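Search this site Go

Teaching Isar to sort out the plug drawer
Project report, updated 8th March

So I spent most of my project time driving two robot arms by hand, and I loved it! Isar is our two-arm setup, and the idea is simple enough: I hold a pair of leader arms called Flotudel, the real ones copy me, and everything gets recorded so a policy can learn from it later. My task was handling plug adapters and power strips, which sounds easy until you try it through a gripper (you can't feel a thing).

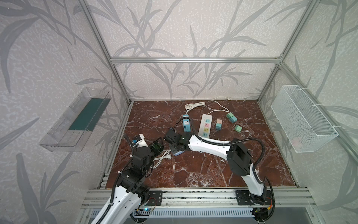
Why not just program the moves?
Because the adapters and cords end up somewhere different every time, and writing a rule for each layout would take longer than showing the arms what to do.

My first recordings were pretty bad. I kept stopping halfway to think, and the policy learned to stop halfway too, minus the thinking. Leif Granström, my supervisor, told me to practice each grasp a few times before hitting record, and that helped a lot. The other headache was cords. They're floppy, they slide, and they end up under whatever you wanted to pick up next.

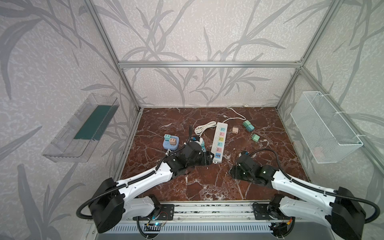
Kandasamy Robot Learning Club | Student Projects

I ended up with 97 demos I was happy to keep, out of nearly 1000 tries (yes, my wrists noticed). Using both arms together was the hardest habit to pick up, and I still favor my right. The files are in the Cekameo folder if anyone wants them. Next up is training on the full set, and I'm hoping to have something to show in May.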